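4.2 Changes in task content at the returns desk

The Moltden site handles returned and loaned goods for small retail customers. Before the trial, one desk clerk received each tote, identified the contents, placed the items on open shelving and entered the location in the Khamphan stock system. The four steps were treated as a single job, and the written job description made no distinction between them. Placing items took little skill in the opinion of the shift leads, and it was chosen for automation on that basis.

The interviews suggest a different division. Clerks reported that they inspected items while placing them. A case that rattled, a container with a lid that did not seat, or a cable wound the wrong way was noticed in the hand, and the item was set aside before its location was entered. None of this appeared in the procedure. When placement moved to the Rimitz cell, the inspection had no assigned place in the process, and the first weeks of operation showed a rise in items sent back out with faults that clerks said they would have caught.

The site responded by adding an inspection step at the intake counter. Clerks now open and handle each item before it enters the cell, and they record a condition code. The work is slower per item than the earlier combined step, but it is done seated, and the reaching and bending that clerks had named as the main source of discomfort has been removed for items within the size limit of the cell. Larger items are still placed by hand.

The log covers 2000 placements made after the intake step was introduced. Of these, 167 required a clerk to leave the counter and correct the position of an item or clear a stop. We coded each intervention by cause. The most frequent cause was an item that had come to rest at an angle and blocked the position beside it. Items overhanging a shelf level were the second most frequent, although clerks differed on whether an overhang needed correction at all. Several left such items alone if the next pick was not affected, and this practice was later accepted by the site.

Mixed contents present a separate problem. The cell receives whatever the customers send, so that hard cases, plastic containers, toys and audio equipment may share the same work surface (Figure 3). Clerks learned to order the intake so that items of similar shape arrived together. This sequencing was not part of the training supplied with the cell. It was worked out at the counter and passed on verbally at shift change.

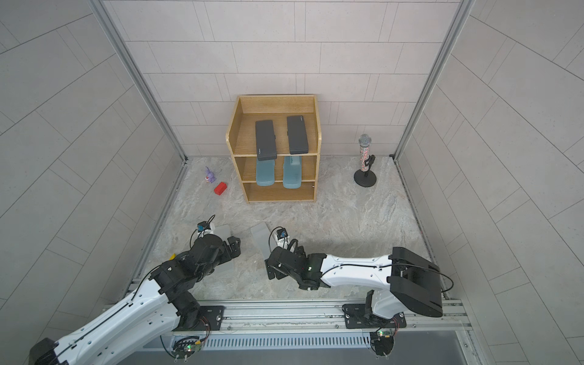 Figure 3. Two-arm cell with three-level wooden shelf. Dark cases occupy the top level and translucent containers the middle level; the bottom level is empty. Other items remain on the tabletop.

Sequencing also changed how clerks described their own position. In the first round of interviews, most of the 18 participants spoke of "feeding" the cell and regarded the change as a loss of standing. In the second round, held in October, the same participants more often spoke of planning its work. The shift was weaker among clerks assigned to the evening period, where volumes are low and there is little to sequence.

Pay grades were not revised during the study. Clerks raised this point repeatedly, noting that condition coding and intake ordering called for judgment that the earlier job description did not recognize. Management at Moltden considered the new tasks equivalent in grade to the old ones. A similar disagreement was recorded at the Deris site, where the cell was installed later and the intake step was in place from the first day. The 2 sites differ in staffing and in the range of goods handled, and we do not compare their intervention rates directly. Section 4.3 reports the Deris interviews.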